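Lichen and Bark: prints from the Erer woods on show at Tiongson Hall

Feb 28, 2022

The photo group's winter project is finished and the prints are up in the long room at Tiongson Hall. Members spent the cold months photographing lichen, moss, bark and fungus in the Erer woods, mostly within a short walk of the lower parking lot. We received 195 pictures and hung 20 of them. The rest are in two binders on the table by the door, and visitors are welcome to go through them.

The rules were simple. Everything had to be photographed where it grew. Nothing could be picked, peeled, moved or sprayed with water. Dead leaves in front of the subject had to stay where they were, which caused some grumbling in the early weeks. Several of the strongest prints have a leaf across one corner, and they look fine.

Most people used an ordinary macro lens or a set of extension tubes. A few used phones. Light was the main problem. Under the hemlocks it was so dim by midafternoon that anyone without a tripod went home early. Flash was allowed, but only a handful of people tried it, and the selectors preferred the pictures made by daylight.
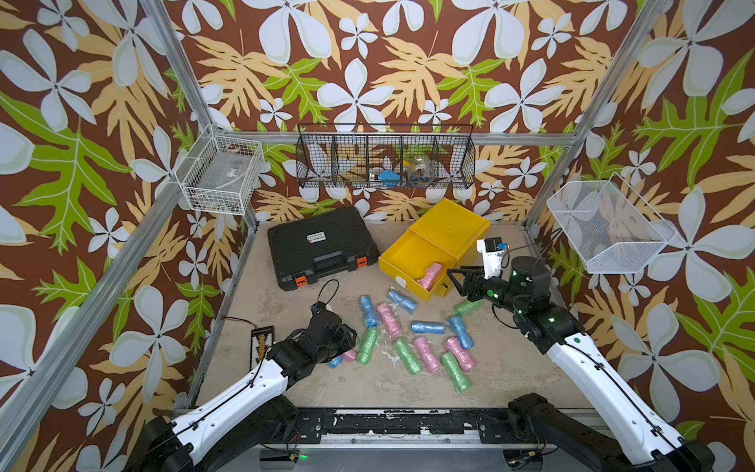
Printing and paper

All the prints on the wall were made on Plomik matte, a cotton paper with a slightly warm base. We tested it against a gloss sheet and the matte held the gray-greens better. The gloss gave deeper blacks in the bark pictures, but it picked up reflections from the hall windows and was hard to look at from the side.

The frames are the same ones we used for the river show. We replaced the mats, and three of the frames needed new glass. Captions are on cards below each print and give the common name, the kind of tree or rock it was found on, and the month. Where we could not be sure of the species, the card says so. Lichens are hard to name from a photograph, and we would sooner leave a blank than guess. If you know the group well and can fill in any of the blanks, there is a pencil and a notebook on the table.

The largest print shows a beard lichen hanging from a dead spruce limb. It was made on an overcast morning in February after a night of fog.
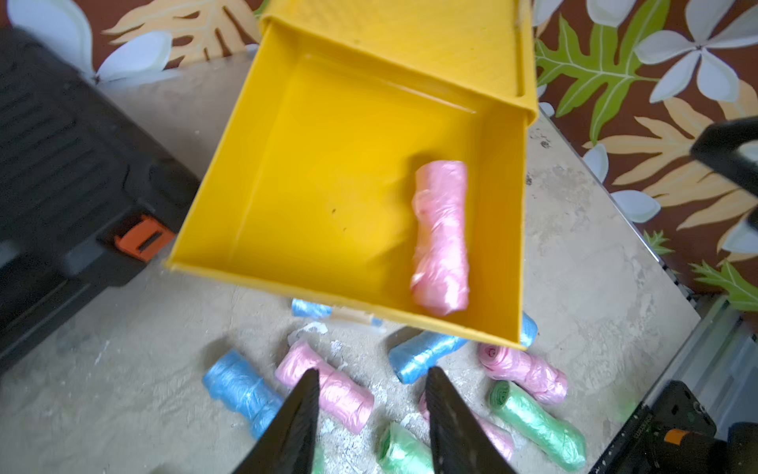
The show has no particular order. We first tried grouping the prints by color, then by tree, and ended up placing the big ones first and fitting the small ones around them. The bark pictures are mostly at the far end, where the light is lower.

Buying a print

Unframed copies can be ordered from the desk. Allow a couple of weeks. Copies come rolled in a cardboard tube with a paper sleeve and no plastic. Money left after paper and ink goes to the Skultora trail fund, which is paying to rebuild the boardwalk over the wet ground north of the creek. That stretch is still closed, so please use the upper path for now and keep dogs out of the seep.

The food at the opening was plant-based, as it has been at all our events lately. People asked for the soup recipe. It is split pea with smoked paprika, and it is pinned up in the kitchen. 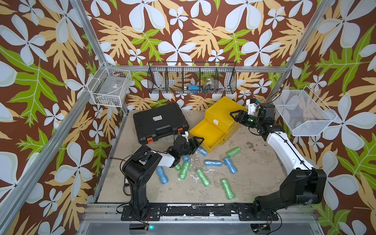

The sign-in book had 201 names in it when we last looked, well up on the river show. Please keep signing, as the hall uses the book when it sets the room schedule.

The next project is spring water: puddles, ditches, ponds and anything living in them. The same rules apply, and nothing may be lifted out for a better angle. Each member may send in up to 2 pictures per outing. Send files at full size with the month and a rough location, but leave out exact locations for nests and spawn. Rubber boots are a good idea.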